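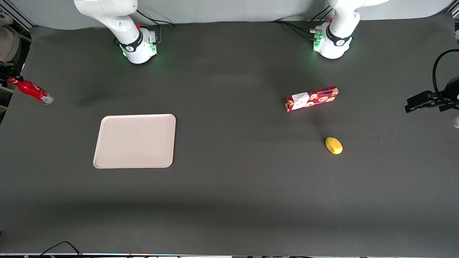
Rote Cola-Flasche auf dunkelgrauer Matte

Zsolt Szénási
7. September 2023

Weil nach dem letzten Beitrag so viele von euch nach der Matte gefragt haben (danke übrigens, ich hab mich über jede einzelne Nachricht gefreut!), jetzt endlich ein paar Zeilen dazu. Es werden wohl ein paar mehr, ihr kennt mich ja.

Die Matte ist von Cudell, dunkles Anthrazit, matt, und sie hat mich 26 Euro gekostet. Im Mai hatte ich noch die helle von Provero auf dem Tisch und war eigentlich ganz zufrieden, bis mir vier Leute unabhängig voneinander geschrieben haben, dass sie auf den Bildern vor der hellen Wand gar nichts erkennen.

Und schaut euch jetzt mal das Rot von der Cola-Flasche an! Auf der hellen Matte war das immer so ein müdes Rot, auf dem Dunkelgrau leuchtet es richtig, und den weißen Schriftzug sieht man auch gleich. Ich hätte nie gedacht, dass ich mal so lange über eine Tischunterlage nachdenke — aber bitte, so weit ist es gekommen.

Was man wissen sollte: Auf so einer dunklen Fläche sieht man jeden hellen Streifen. Ein paar zarte sind auch oben zu sehen, mich stören sie nicht. Wenn es mir doch mal zu viel wird, gehe ich mit einem feuchten Mikrofasertuch drüber, immer in eine Richtung, und lasse das Ganze acht Minuten trocknen, bevor wieder etwas draufkommt.

Mit Glasreiniger bitte nicht! Das habe ich bei der alten einmal probiert, und der Fleck ist bis heute drauf. Sie liegt inzwischen im Flur unter den Schuhen und macht sich da sehr gut.

Noch zur Größe, danach hat auch jemand gefragt: Nehmt sie lieber zu groß als zu klein. Ich hatte zuerst eine von Kjærgaard im Warenkorb, wunderschön, aber kaum breiter als ein Tablett, und auf sowas legt man zwei Sachen hin und dann ist Schluss.

Die Neue kam zusammengerollt an und wollte sich an den Ecken erst gar nicht hinlegen. Also über Nacht Bücher drauf, die ganz dicken, und am nächsten Morgen war Ruhe. Falls jemand von euch eine im helleren Grau hat, schreibt mir gern, wie ihr damit zurechtkommt — ich bin da wirklich neugierig.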